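Section 4: Working the first shift with your Candus two-arm station

If you have spent years lifting, turning and zipping bags at a packing bench, this is the fun part! The arms take over the reaching and gripping, and you move into the job of teaching, checking and deciding. Allow one full shift for this section.

Before you start

Section 3 (wrist cameras and grippers) must be finished on both arms. Keep the Dusley binder at the bench, open to the item list.

1. Clear the table except for one bag. Stand it upright, with the strap hanging to the front.

2. Switch on both arms and wait for the status lights to settle.

3. On the panel, choose Teach, then Soft Goods. Program 132 is a good first choice for bags with a long strap.

4. Guide the gripper toward the bag with the fingers open. Go slowly, and stop short of the fabric.

CAUTION: Keep your hands out of the space between the fingers whenever the arm is powered.

5. Save the position and repeat from a slightly different angle. Ten saved positions make a solid first set.

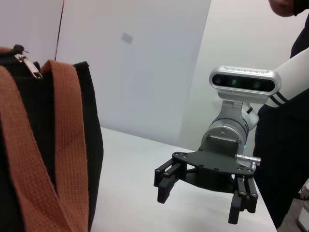 6. Run the set at low speed, staying within reach of the stop button. If a finger catches a strap loop, press Stop, free the loop by hand and go back to step 4.

NOTE: Straps are where your bench experience really shows. At our Jireš site, the packers rewrote most of the strap positions in July, and their versions are the ones we ship now (thank you, all of you!).

7. Write down every stop in the shift log, with your own guess at the cause. Vlastimil Machala in training reads these logs and uses them to plan the next update.

Error 402 means that a taught position is out of reach. Move the bag closer and save the position again.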